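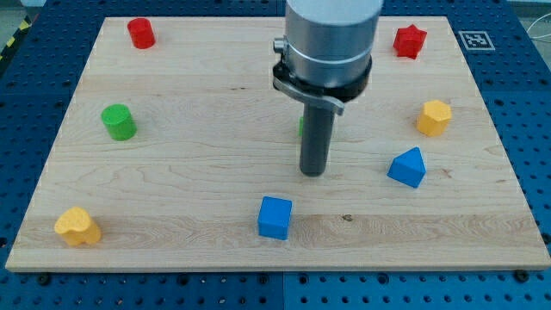
Notebook entry, September, 2:15 p.m.
Subject: Leaf compost trial, Turnlow plot, second turning

The five bins at Turnlow were turned this morning and returned to their places along the north fence. Bins 1 through 3 hold shredded leaves with grass clippings. Bins 4 and 5 hold whole leaves only, as set out in the Hollis plan.

Core temperatures were taken before turning, with the long probe, at the center of each bin. Bin 2 was the warmest at 129 F. Bin 5 had scarcely moved from the air temperature, and its leaves were matted in wet layers that had to be pulled apart by fork. Bin 4 was drier at the top and matted below the midpoint.

Water was added to Bins 1 and 3 only. The meter on the Livell hose read 829 gallons at the close of work, against a tank capacity of 3000. The reading should be carried forward to the next entry, as the August figure was not recorded and the use for that month cannot now be recovered.

The Veveck shredder was run for the new leaf delivery. It clogged twice on damp material. The screen was cleared with the power disconnected, and the coarser screen was then fitted. Output is longer and more uneven than before. Colleagues comparing this batch with the earlier one should note the change of screen.

A small amount of bindweed root was found in the clippings for Bin 3. All visible pieces were removed and bagged. The bin is not to be used on the perennial beds until it has been checked again.

Outstanding: new lid hinge for Bin 1; labels for Bins 4 and 5; pH strips, of which one packet remains. Next turning in two weeks, weather permitting.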